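2025-09-24

Paid $20 for dumplings at Surkside tonight and came home hungry, so I'm in a fine mood to write about food that can't be eaten. The play corner is finished, or as finished as it gets before the cousins arrive from Tapia. Leire Iglesias says pink gingham is a bold choice. Leire has a beige couch.
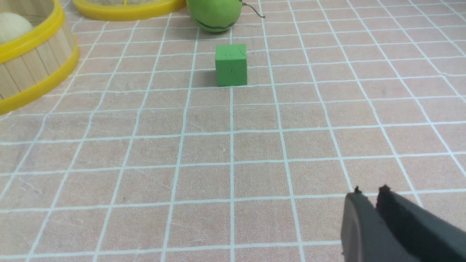
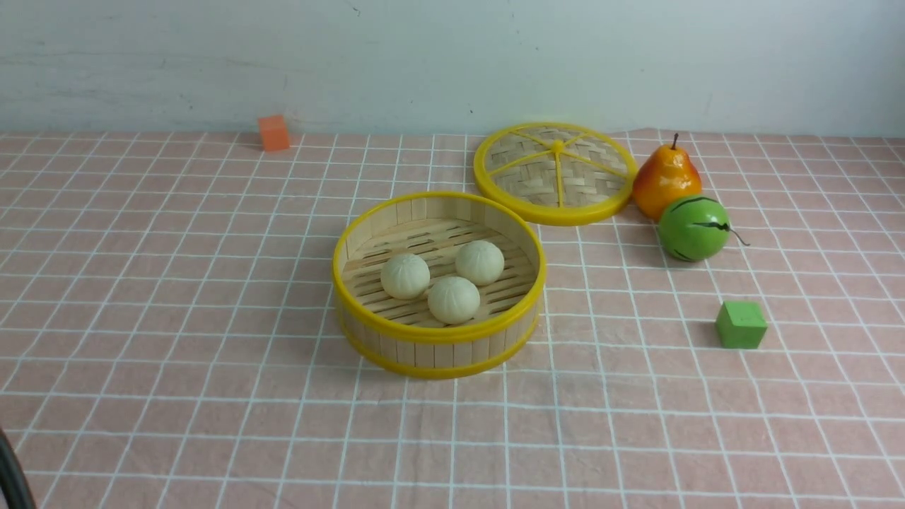
I've wanted a proper pretend kitchen since May, when the Redon catalogue came and I read it in the bath like a novel. My rule was nothing that beeps. The bamboo steamer with the yellow rim is my favourite thing in the whole set-up – I've moved it more times than I've moved my own pots. The pink cloth still has its wrinkles and can keep them, as the iron is at Mum's. Still can't decide whether the green cube is tofu, jelly or a very poor cucumber. I'll let the kids rule on it.

Must ring Prernum about the missing apron.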